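4.2 Where the remote-control demonstrations fall short

Much of the recent writing on teaching by demonstration treats the person in control as a clean source of truth. The robot's hands are moved from a distance, the motions are stored, and the learner is asked to copy them. We are less sure. Our operators at Truketti were good at the job, and even so the stored motions contain a great deal that we would not want any machine to learn.

The drinks task shows this well. It looks simple on paper: bring a ribbed glass cup to the spout, hold it, and move it away again. We stored 189 demonstrations under remote control and kept 181 of them. The eight we threw out were plain faults such as lost signals. What remained was passed as correct by the usual test, which asks only where the cup ended up and ignores how it got there.

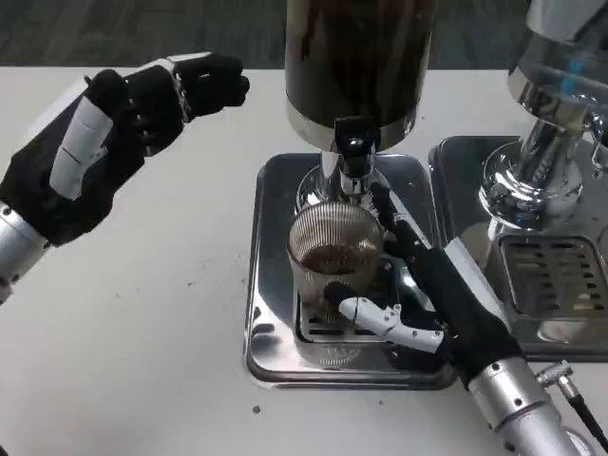

A grip that closes around the side of a cup can be reached in many ways, and the operators did not agree among themselves on which was best. Some brought the thumb across first. Others set the fingers and let the thumb follow. A learner trained on both, without being told that they are two separate habits, tends to settle on something between the two, and the grip between the two is often a poor one. Madel, the copying method we tested first, did precisely this in 13 of its trials. Adding more demonstrations from the same people did not cure it.

There is also the question of what the operator can feel. Under remote control the answer, in our set-up, was nothing at all. Contact had to be judged by eye, and with clear glass beside polished metal that is a hard thing to ask — a fingertip at the rim and a fingertip just short of it look much alike. Figure 3 should be read with this in mind.

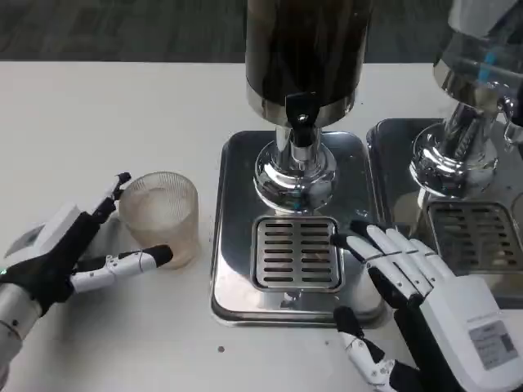

Teemu Pitkänen

Guiding the hands directly, with a person holding the forearms, has been put forward as the remedy. We tried it under the Tamayo scheme in December and were not won over. The motions were smoother, but the person's own arms got between the head camera and the cup, so the stored views were of little use for training. The Trolus controller does allow the motion to be played back afterwards with nobody in the way, though small errors in where the cup stands then creep in.

We therefore make no claim that either way of showing the task is the better one. The figures in the next section compare the two on grip alone, and leave pouring out.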